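Let the Old Fighters Stay Home

29 Sep 2019

I have been putting off writing this one, partly because I know it will annoy several people I'm fond of, and partly because every time I sat down to it somebody announced another comeback and I had to start again from a worse mood. So bear with me if it wanders. I've been going to boxing since I was small enough to be lifted over the turnstile, and I have never learned to talk about it briefly.
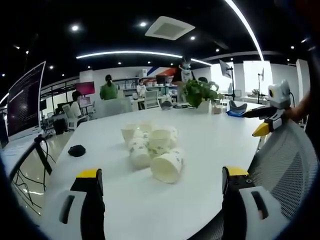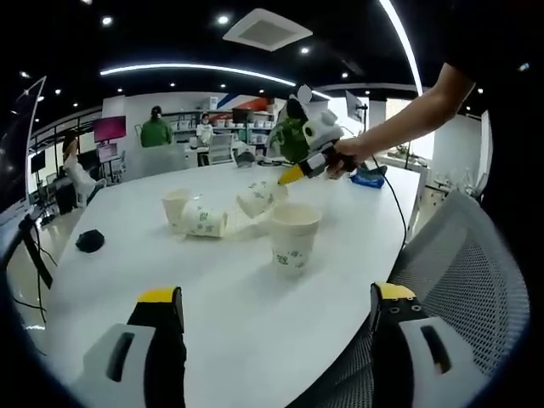
Paper cups on a white table.

My quarrel is with the comeback fight. I don't mean the fighter who takes a year out with a bad shoulder and returns, because that's just a career with a hole in it, and good luck to anyone who manages it. I mean the fighter who has properly stopped, who has had the farewell and the framed gloves and the long speech with his mother crying in the second row, and who then, a few years on, turns up on a poster again looking thicker round the neck and saying he has never felt better. They always say they have never felt better. I've heard it so often that I now take it as a kind of medical symptom.

Let me tell you about Guo, because he is the reason I feel as strongly as I do. You won't have heard of him unless you followed the small halls, and even then you'd have needed to be in our corner of the world at the right time. He was a light-middleweight with a lovely left hand and no punch to speak of in the right, and he boxed out of the gym in Bredum for the whole of his career. I must have seen him thirty times if I count the amateur bouts, and I do count them, they were some of the best. He had a way of leaning back from a punch by just the width of a thumb, so that the other man always thought he was about to land one. It drove people mad. I once heard a grown man two seats along from me shout "stand still, will you!" and he was a Guo supporter.

He retired at the right time. Everybody said so, and he said so himself, in a little speech I still think of as the most sensible thing I've heard in a boxing ring. He said he'd noticed he was getting hit by punches he could see. That was all. He thanked his trainer, he thanked the fellow who did the hall, he went home. Afterwards we all stood about in the car park in the drizzle, not wanting to go, telling each other about rounds we had all been there for.

And then four years later he was back. There was a promoter, naturally, and there was a sponsor, one of those firms called something like Nuvolix (it was in fact called Nuvolix, and I never did find out what they sold, although their name was on the ropes, the canvas, the ring card girls and the water bottles). They put him on at Zerninau against a lad who'd had a handful of fights and a great deal of muscle, and they sold it as the old master against the young lion, and I'm ashamed to say I bought a ticket on the first morning.

I won't go through it. It wasn't a massacre, and in some ways I would have found that easier to be angry about. He lost on points, plodding, holding on, and the lean was still there but the thumb's width had gone, so he would sway back from the punch and it would arrive anyway. The crowd was kind. I think the kindness was the worst part. People clapped him for getting through a round. We had never in our lives clapped Guo for getting through a round -- we had clapped him for making other men look silly -- and you could see on his face that he knew the difference.

Now, when I tell this story, I get the same replies, and I want to be fair to them because the people who make them aren't fools.

The first is that it's his body and his business. A grown man can decide what to do on a Saturday night, or so my brother-in-law puts it, and who am I to say he can't earn a living at the one thing he's good at? I do feel the force of that. I've never been hit for money. I have a pension and a bad knee, and the knee came from a garden step. If a man needs the money, he needs it, and a lecture from the cheap seats won't pay his gas bill. But I notice that we only seem to remember a fighter's freedom when there's a ticket to sell. When he was twenty and wanted to move weights, everybody had an opinion. When he wanted to change trainers, he was ungrateful. Suddenly he's past forty and wants to be punched in the head again, and we all become great believers in liberty.

The second reply is that it's only a bit of fun. This is what people say about the exhibitions, with the bigger gloves and the shorter rounds and no winner declared. Well, perhaps. I've been to two of those and enjoyed parts of both, mostly the parts before the bell. My trouble is that I don't believe a fighter can box for fun once somebody has caught him clean. You can see it happen. The first round is all smiles and pats on the bottom, and then one of them lands something slightly harder than was agreed, and there's a look, and from then on it's a fight that everyone is pretending isn't one. The doctor is half watching. The referee has been told to keep it light and has no idea what to do about it. I would honestly sooner they put the small gloves on and called it what it was.

The third reply is the one I find hardest, and it was made to me by Kadri Urbonaitė, who boxed for years before she took up coaching and whose word I'd take over my own on nearly anything. We had a long argument over it last November, in her kitchen, with the dinner going cold. Her view is that people like me don't want old fighters to stay home for their sakes at all. We want them to stay home for ours. We want the Guo who leaned back by a thumb's width, and we resent the real one, with his stiff back, for spoiling him. "You want him stuffed," she said, "and put in a glass case." She asked me whether I had ever gone up to him after Zerninau and said hello. I hadn't. I'd gone straight to the bus.

I've thought about that a good deal since, and I think she's at least half right. There is something selfish in it. When I say a comeback damages a fighter's name, I ought to ask who's holding the name, and very often it's me, sitting in an armchair, sixty years old and cross that anybody else has aged. He's the one who has to live the rest of the life. A retirement is very long. You get up at five to run for all those years and then one morning there's no reason to, and I don't suppose a framed pair of gloves is much company.

But that only takes me to the question of what we give them in its place, and there I think our sport should be thoroughly embarrassed. We have nothing. A footballer who was any good can do the radio, the after-dinner talks, a spell in charge of some club's under-eighteens. A boxer who was any good, and wasn't a world champion, gets a handshake. If he's lucky his old gym lets him hold the pads for nothing. All that knowledge about distance and timing walks out of the door, and the only people who ever ring him up are promoters. Of course he says yes! They're the only ones asking.

Huiling Lü, who writes up the small hall shows and has sat through even more dreadful undercards than I have, once suggested that every title fight should pay a slice of its gate into a fund, and that the fund should pay retired fighters to teach. Proper wages, proper hours, in gyms that can't afford them. I thought it was a daft idea when I first read it, mostly because I couldn't picture a promoter handing over a slice of anything. I've come round to it entirely. It needn't be a large slice. I would pay a bit more for my seat, and I'm a person who brings his own sandwiches.

I'd also like the licensing people to be braver. At present, so far as I can make out from talking to those who've been through it, a returning fighter has his scan and his eye test and so on, and if nothing shows up he's passed fit. Fit for what, though? There's a great gap between a man who isn't ill and a man who can still see a punch in time. I would make them spar, in front of people who know what they're looking at, over several rounds and with someone young and quick who hasn't been told to go easy. It would be an uncomfortable afternoon for everyone. I think a good many would take their gloves off after it and quietly go home, and some would surprise us, and to those I'd say fair enough, where do I buy a ticket.

As for Guo, I did see him again this summer, in the queue at the chemist's in Bredum, and this time I made myself say hello. He was very nice about it. He asked which fights I'd been at and I told him nearly all of them, and he wanted to know if I remembered the one with the broken ring light, and I did, and we talked about that until it was his turn at the counter. Neither of us brought up Zerninau. He's teaching his granddaughter to skip, he told me, and she has terrible feet.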